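06/10/2024

Notebook, curiosity study, Nisbridge room. Carrying on from the March entry, which stopped at the pilot.

Session started late. Nahuel had the questionnaires printed but the page order was wrong in one batch, so items 9 to 16 came before the mood scale. Pulled those and reprinted. The bad ones are in the recycling, please don't use them as scrap near the participants.

Conditions as agreed: one group watches the night sky clip, one group watches the clip on how bricks are made, one group reads the timetable leaflet and watches nothing. After that everybody gets the free choice period with the question cards. We log how many cards they turn over and whether they ask to see the answer. Trinidad is scoring blind from the audio and doesn't get the group list until she has finished.

Problem with the sky clip. The sound is much louder than on the brick clip. Two people in the sky group jumped at the opening, and I don't want to be measuring startle and calling it wonder. Saulius has levelled both files and saved them with "lev" at the end of the name. Use only those. Sessions run before the change are marked with a cross in the log and I would leave them out of the main analysis, but keep them for a check.

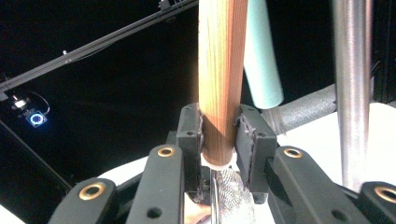
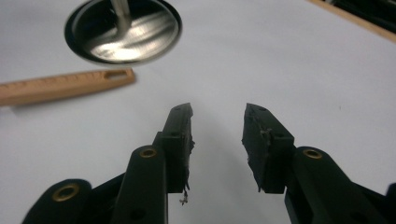
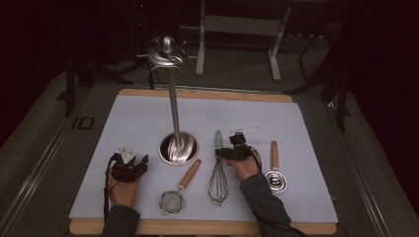

Card wording. Domingo went through the free choice cards again and thinks 4 of them are too easy to answer from school science (why is the sky blue, why do we have tides, that sort). If people already know the answer they have no reason to turn the card, and it then looks as if they aren't curious. I agree for the tides one. Less sure about the sky, as plenty of people in the pilot were confident and wrong. Left it in for now and added a column for "says they know it already".

Replaced the tides card with the one about why old window glass looks wavy. Skarphéðinn says this will bring out the story about glass flowing and people will think they know that too. Probably right. We'll see from the new column.

Awe scale. The translation used at Didport has "small" for the item we have as "insignificant". These don't read the same to me. Feeling small in front of the stars is pleasant enough, feeling insignificant less so. If we want to pool with Didport the wording has to match. I have written to ask which version they started with. No reply yet. Until then ours stays as printed, no changes by hand.

Numbers. The online part closed at 1408 complete responses. We had planned for 3000, so we are well short. Most of the loss is at the page where we ask people to write freely about a time they felt amazed by something. They get to the empty box and leave. Trinidad suggests moving it to the end, which would save the other measures, but then the writing can't work as the manipulation and it becomes just another outcome. We talked it over for a while and didn't settle it. My own view is to drop the writing task online and use the clips there as well, so both parts of the study rest on the same thing.

The answers we did get are good reading. A lot of eclipses and births, as expected, but also a surprising number about machines: a lock gate opening, a loom, the inside of a clock. Our coding scheme has nature, people, art and religion. No place to put a loom. Saulius has been coding these as art, Nahuel as other. Need one rule before anyone codes more. Proposed: new category "made things", recode everything from the start, both coders, agreement checked again afterwards.

One thing to watch in the lab data. The free choice period is timed from when the clip ends, but in the leaflet group there is no clip, so whoever is running it starts the timer when the person puts the leaflet down. Some people never put it down. One man held on to it the whole way through and turned the cards with his other hand. I started his timer when he touched the first card and made a note. From the next session: experimenter collects the leaflet after 3 minutes and starts the timer then.

To do
- Nahuel: check page order on every copy of the reprint
- Saulius: delete the unlevelled clips from the lab machine, keep one copy on the shared drive
- Domingo: draft for the "made things" category with borderline cases
- me: chase Didport about the scale wording, ask Stodthorpe if their room is free for the overflow sessions
- all: initials on the log sheet, please, there are several with none

Quezada key is back on its hook.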